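Novex Support > Guides > Height-adjustable benches

Section 4: Fitting and setting up the bench top

Read this section through before you start. You will need the hex key from the accessory bag, a cross-head screwdriver, a tape measure and a spirit level. Two people are needed to lift the top. Leave the bench unplugged until step 12.

The top is supplied in one piece with the fixing holes already drilled. If you ordered the Eder frame on its own and are fitting your own top, go to Section 5 for the drilling pattern.

4.1 Placing the top on the frame

1. Spread a blanket or flattened carton on the floor. Lay the top on it with the working surface facing down.

2. Turn the frame upside down and lower it on to the top, so that the control box bracket is nearest the rear edge.

3. Measure from the frame to the edge of the top at both ends. The two measurements should match to within 2 mm.

4. Put all the fixing screws in loosely by hand. Do not tighten any of them yet.

5. Starting at one corner, tighten each screw a little, then move to the one diagonally opposite. Go round again until all are firm.

Caution: Do not use a power driver. The threaded inserts can be pulled out of the top if the screws are forced, and this is not covered by the guarantee.

6. With one person at each end, turn the bench on to its long side, then on to its feet. Lift by the frame. Never lift by the top alone.

4.2 Levelling

7. Move the bench to where it will be used. Leave a gap of at least 9 cm between the rear edge and the wall so that the cables can move freely.

8. Place the spirit level along the length of the top, then across it. Turn the adjustable feet until both readings are level.

9. Press down on each corner in turn. If the bench rocks, lower the foot at that corner by half a turn and check again.

Note: On carpet, check the level again after a week. The feet will settle into the pile and one end may drop slightly.

4.3 Connecting the motors

10. Plug the two leg cables into the sockets marked M1 and M2 on the control box. Either leg can go to either socket. Push until the clip clicks.

11. Plug the handset cable into the socket marked HS. Fix the cables to the underside of the top with the adhesive clips, leaving a loop of slack at each leg.

12. Connect the mains lead and switch on. The handset display shows three dashes.

13. Hold the down button until the bench reaches its lowest point, stops and rises a few millimetres. Release the button. The display now shows the height.
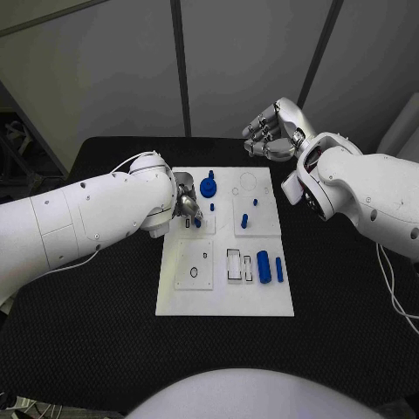

If the display shows a height before you have done step 13, the control box has kept a setting from the factory test. Carry out step 13 anyway. A bench that has not been reset can stop short of its full travel or run unevenly.

Caution: Before moving the bench up or down, check that nothing is underneath it or leaning against it. Drawer units, window sills and chair arms are the usual trouble spots. Keep children away from the handset, or lock it as described in Section 6.

4.4 Care of the surface

Wipe the top with a soft, damp cloth and dry it afterwards. For marks that will not shift, use a little washing-up liquid in warm water. Do not use scouring pads, bleach or furniture polish. Polish leaves a film which attracts dust and makes the surface slippery.

Put a mat under hot items and under anything with rough feet. Clamps can be used on the front and side edges if you place a piece of scrap card under each jaw. Do not clamp within a hand's width of a leg.

4.5 If something is not right

Bench will not move: check the mains lead, then the handset plug. If the display is blank, switch off, wait two minutes and switch on again.

One leg moves and the other does not: switch off at once. Swap the plugs at M1 and M2. If the fault moves to the other leg, the control box needs replacing (part 283). If it stays where it was, the leg itself is faulty.

Top creaks when leaned on: repeat step 5.

Filed under: Assembly guides, Benches & desks, Eder range

© Novex. All rights reserved. | Contact support | Spare parts | Back to top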